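About Dredlow Bench Testing

We test robot grippers, arms, cameras and controllers for people who are about to spend money on them. We don't sell any of it. We take no commission from anyone who does, and we turn down work where the maker wants to see the report first.

The company was started by Venkatesh Poojary and Ákos Hegyi, who had both worked on packing lines and had both signed for equipment that did very well at the trade show. Venkatesh still keeps the brochure for the gripper that was supposed to "handle anything." It handled cardboard boxes, if the boxes were new.

That is more or less how we look at every claim that comes through the door. A payload figure tells you what the arm can hold in one posture. A repeatability figure tells you what it did in somebody's lab with nothing dragging on the wrist. We would like to know what happens with the cables on and a shiny object in front of the camera, so we set that up and write down the result.

What we do

Most of our work is side-by-side comparison. A client sends two or three grippers, or borrows from our shelf, and we run them on the same arm with the same objects and the same controller settings. Our last full comparison, for Bestenska, ran to 3,451 grasps. We logged 1,967 of them as clean, meaning the object was picked up, held and put down where it was meant to go. The client had been quoted a good deal better than that. They bought one of the grippers anyway – for a narrower job than the one they had in mind – and we think that was a fair decision.

We keep 57 household and lab objects for testing. Glass gets more bench time than anything else in the set. It is hard for cameras and hard for fingertips, and suppliers seldom bring any along to a demo.

Controllers are tested separately under a routine we call Simon, which repeats the same 29 moves until something drifts or we run out of patience. Camera trials go by the name Kullcombe, after the street where we had our first shop.

What we don't do

We don't give star ratings or "best of" awards. We don't certify anything. If a gripper has only been tried on mugs, the report says mugs, and we won't guess about bowls.

We are also careful about our own results. A good afternoon on our bench doesn't mean a good year on your floor, and we say so on page one of every report.

Visits

Clients can come and watch on Wednesday mornings. Bring the object that gives you the most trouble.
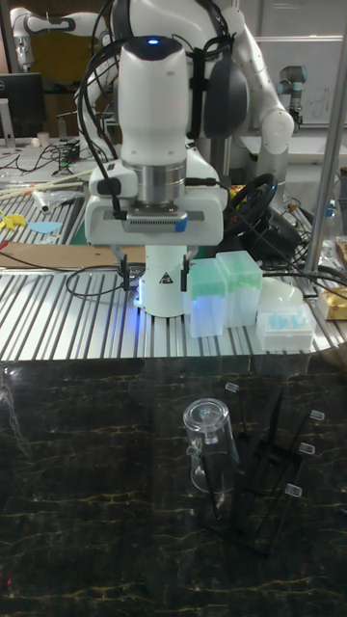
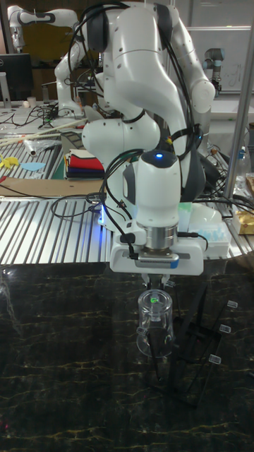 Parallel gripper, clear glass mug and black rack on the test bench. In the second picture the fingers have the mug by its rim.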